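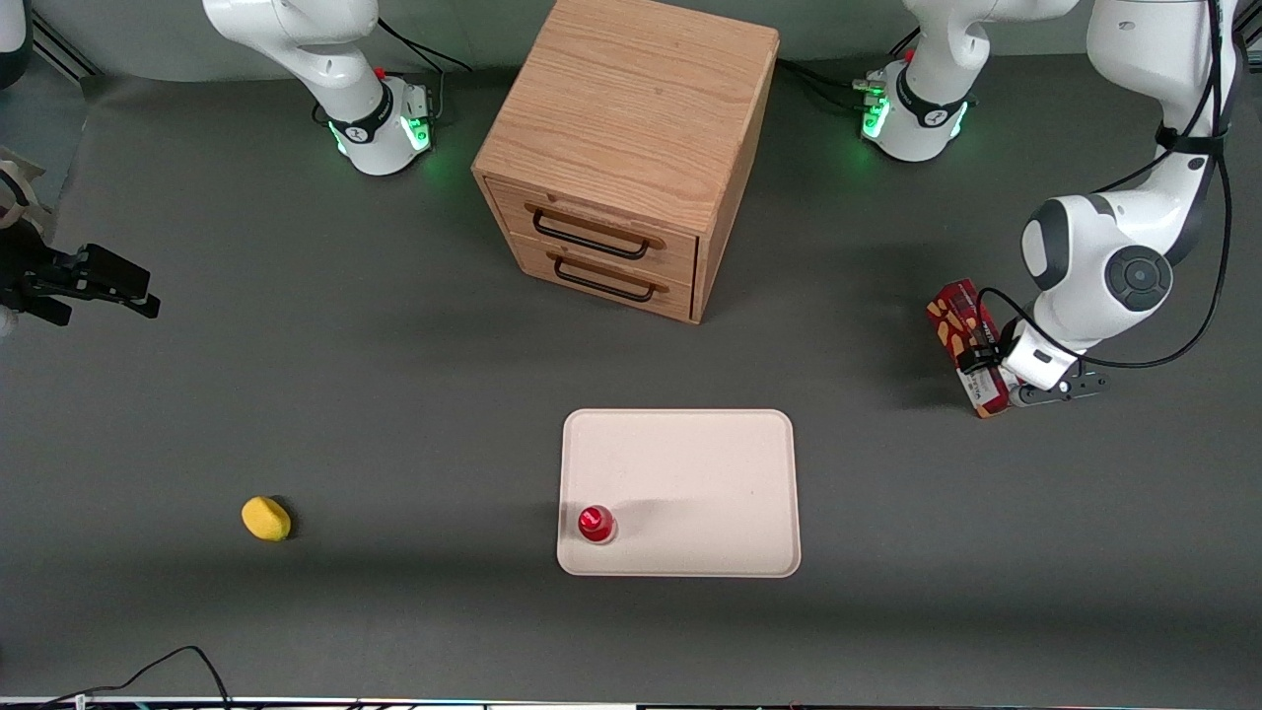
나데주 리비에르는 타구가 내야수의 글러브에 닿았다는 사실만으로는 실책을 줄 수 없다고 했다. 닿기까지 몇 걸음을 뛰었는지, 잡았다면 1루에서 승부가 되었을지를 먼저 따져야 하고, 그 둘 중 하나라도 자신이 없으면 안타로 적는다는 것이다. 같은 타구를 두고 줄키플리 유소프는 반대 순서로 판단한다고 답하였다. 그는 우선 실책이라고 생각해 본 뒤 그 판단을 뒤집을 이유를 찾는다.

그림 2. 짙은 회색 작업대, 흰색 쟁반과 그 위의 작은 빨간 컵, 노란 스펀지.

4.2 안타와 실책의 경계에서 나타나는 기록원의 판단

두 사람의 진술은 에디아 리그 기록원 면담 전체에서 되풀이되는 차이를 보여 준다. 공식 기록 규정은 실책의 기준으로 '평범한 수비'를 든다. 해당 수준의 리그에서 해당 포지션을 맡은 평균적인 야수가 처리할 수 있었던 타구를 처리하지 못했고, 그 결과 타자나 주자가 이득을 보았을 때 실책을 기록한다. 규정의 문장은 짧지만 평균적인 야수가 누구인지는 적혀 있지 않다. 프로 리그의 기록원은 매일 같은 수준의 경기를 보면서 이 기준을 몸에 익힌다. 아마추어 리그에서는 한 경기 안에서도 선수 출신 유격수와 그해 처음 글러브를 낀 2루수가 나란히 서는 일이 있다.

면담에 응한 기록원은 모두 다섯 명이며, 각자 최소 두 시즌 동안 리그의 공식 기록을 맡았다. 면담은 2월에 진행하였다. 비시즌이어서 진행 중인 경기에 대한 이해관계가 적고, 지난 시즌의 기록지를 펼쳐 놓고 이야기할 시간이 있다는 점을 고려하였다. 면담에서는 먼저 기록원이 스스로 기억하는 어려운 판정을 자유롭게 말하게 하고, 이어서 연구진이 고른 기록지의 해당 이닝을 함께 읽었다. 기록지는 보르홀름 구장에서 열린 17경기의 것이다. 한 구장으로 제한한 것은 내야 흙의 상태가 구장마다 달라 타구의 난도를 비교하기 어렵기 때문이다.

가장 많이 거론된 것은 불규칙 바운드였다. 보르홀름 구장의 3루 쪽 내야는 배수가 고르지 않아 비가 온 다음 날이면 잔디와 흙의 경계가 딱딱하게 굳는다. 경계에 맞은 공은 높이 튀거나 낮게 깔린다. 규정대로라면 야수가 예측할 수 없는 바운드로 놓친 타구는 안타이다. 그런데 라라사티 엔틸리는 이 구장을 홈으로 쓰는 팀의 3루수라면 그 경계를 알고 있어야 한다고 보았다. 그는 홈 팀 3루수가 경계 바로 뒤에서 기다리다 공을 가슴에 맞은 경우에는 실책을 주고, 원정 팀 3루수가 같은 식으로 놓친 경우에는 안타를 준 적이 있다고 말하였다. 마와르 룸반토빙은 이러한 구분에 동의하지 않았다. 홈과 원정을 나누기 시작하면 선수의 이력까지 보게 되고, 그러면 기록지를 읽는 사람이 기준을 알 길이 없어진다는 이유였다.

야수의 능력을 판정에 반영할 것인가 하는 문제는 다른 상황에서도 제기되었다. 하르토노와 조타세오의 경기 5회에 나온 유격수 앞 땅볼이 그 예이다. 하르토노의 유격수는 오른쪽으로 깊이 움직여 공을 잡았으나 송구가 1루수의 발 앞에서 튀었고 타자는 살았다. 기록지에는 안타로 적혀 있다. 당시 기록을 맡았던 유소프는 처음에는 송구 실책을 적었다가 이닝이 끝난 뒤 고쳤다고 설명하였다. 이 유격수가 아니었다면 아무도 잡지 못했을 공이고, 잡지 못했다면 당연히 안타였을 것이므로 잘 쫓아간 선수에게 실책을 줄 수 없다는 것이다. 리비에르도 같은 기록지를 읽고 안타라고 판단하였으나 이유는 달랐다. 그는 잡은 위치와 타자의 주력을 생각하면 정확한 송구가 갔더라도 접전이었다고 보았다. 같은 결론이 야수에 대한 공정성과 주루 상황의 추정이라는 서로 다른 근거에서 나온 셈이다.

뜬공에 대해서는 의견이 비교적 모였다. 두 야수 사이에 떨어진 공은 누구도 손을 대지 않았다면 안타로 적는다는 데 대부분 이견이 없었다. 의사소통의 실패는 판단 착오에 해당하며, 판단 착오는 실책으로 기록하지 않는다는 것이 규정의 취지이다. 다만 이 원칙이 투수에게 가혹하다는 불만은 여러 번 나왔다. 사바스 키리아키디스는 외야수 둘이 서로 미루다 떨어뜨린 공 때문에 자책점이 늘어난 투수로부터 경기 뒤 항의를 받은 일을 이야기하였다. 그는 규정집의 해당 쪽을 펴서 보여 주었고 투수는 읽고도 납득하지 않았다. 이후 그는 비고란에 타구의 위치와 관련 야수를 따로 적는다. 비고란의 기재는 공식 통계에 들어가지 않지만, 다음 시즌에 감독이 기록지를 다시 볼 때 참고가 된다고 하였다.

햇빛과 조명도 판정에 영향을 준다. 보르홀름 구장은 늦은 오후에 우익수가 해를 마주 보게 된다. 햇빛에 공을 잃어 글러브를 대지 못한 타구는 관례상 안타이지만, 선글라스를 모자챙 위에 올려 둔 채 놓친 우익수에 대해서는 의견이 갈렸다. 룸반토빙은 장비의 사용 여부는 기록원이 볼 일이 아니라고 하였고, 엔틸리는 준비도 평범한 수비의 일부라고 하였다. 실제 기록지에서 이런 상황이 실책으로 적힌 사례는 찾지 못하였다. 엔틸리 역시 원칙으로는 그렇게 생각하지만 경기 중에는 안타로 적게 된다고 덧붙였다. 원칙에 대한 진술과 기록 행위가 어긋나는 이런 사례는 면담 자료만으로 판정 성향을 분류할 때 주의가 필요함을 보여 준다.

판정의 수정 절차는 리그 내규에 따른다. 기록원은 경기 종료 후 기록지를 제출하기 전까지 스스로 판정을 고칠 수 있고, 제출한 뒤에는 팀의 서면 요청이 있어야 재검토한다. 기록원들이 공통으로 지적한 어려움은 영상이 없다는 점이다. 일부 팀이 백네트 뒤에서 경기를 촬영하기는 하지만 화각이 타석에 맞추어져 있어 내야 깊은 곳의 타구는 잘 보이지 않는다. 재검토는 결국 기록원의 기억과 양 팀의 주장에 의존하게 된다. 리비에르는 이 때문에 애매한 타구가 나오면 그 자리에서 기록지 여백에 화살표로 야수의 이동 방향을 그려 둔다. 화살표가 길면 안타 쪽으로, 짧으면 실책 쪽으로 기운 판정이라는 뜻이다. 이 표기법은 내규에 없으며 다른 기록원의 기록지에서는 보이지 않는다.

더그아웃의 반응이 판정에 미치는 영향도 물었다. 대체로 영향을 받지 않는다고 답하였으나, 기록석의 위치에 관해서는 다른 답이 나왔다. 보르홀름 구장의 기록석은 1루 더그아웃과 붙어 있어 선수들의 말이 그대로 들린다. 유소프는 타자가 1루에 서자마자 동료들이 안타라고 외치면 연필을 드는 시점을 늦춘다고 하였다. 바로 적으면 그 소리에 따른 것처럼 보일 수 있고, 반대로 적으면 다음 타석까지 말이 이어진다는 것이다. 키리아키디스는 기록석을 백네트 뒤로 옮겨 달라고 리그에 요청한 적이 있으며, 전광판 조작기의 전선이 닿지 않아 미루어진 상태이다.

경력과 판정 성향의 관계는 이 자료로 확인하기 어렵다. 기록 경력이 10년인 룸반토빙은 초기보다 실책을 덜 주게 되었다고 스스로 평가하였다. 처음에는 규정집의 예시와 가장 비슷한 항목을 찾아 적용하였고, 지금은 타구가 방망이에 맞는 순간부터 야수의 첫걸음을 본다고 하였다. 첫걸음이 빨랐는데도 놓친 공은 어려운 공이라는 것이 그의 설명이다. 그러나 첫걸음이 빠른 야수는 대개 기량이 좋은 야수이므로, 이 기준을 따르면 기량이 좋은 선수의 실책이 적게 기록될 가능성이 있다. 룸반토빙은 이 점을 지적받고 그럴 수 있다고 인정하였다.

이상의 자료를 리그 전체의 실책 통계와 비교할 때에는 기록원 배정 방식도 고려해야 한다. 에디아 리그는 기록원을 거주지에 가까운 구장에 배정하며, 그 결과 특정 팀의 홈경기를 같은 사람이 계속 맡는 경우가 많다. 팀별 수비율의 차이에는 수비력의 차이와 기록원의 차이가 함께 들어 있고, 현재의 배정표로는 둘을 분리할 수 없다. 다음 절에서는 같은 타구 설명문을 기록원 모두에게 제시하고 판정을 받은 결과를 다룬다. 설명문에는 선수와 팀의 이름을 넣지 않았고, 구장의 지면 상태는 별도의 줄에 적었다.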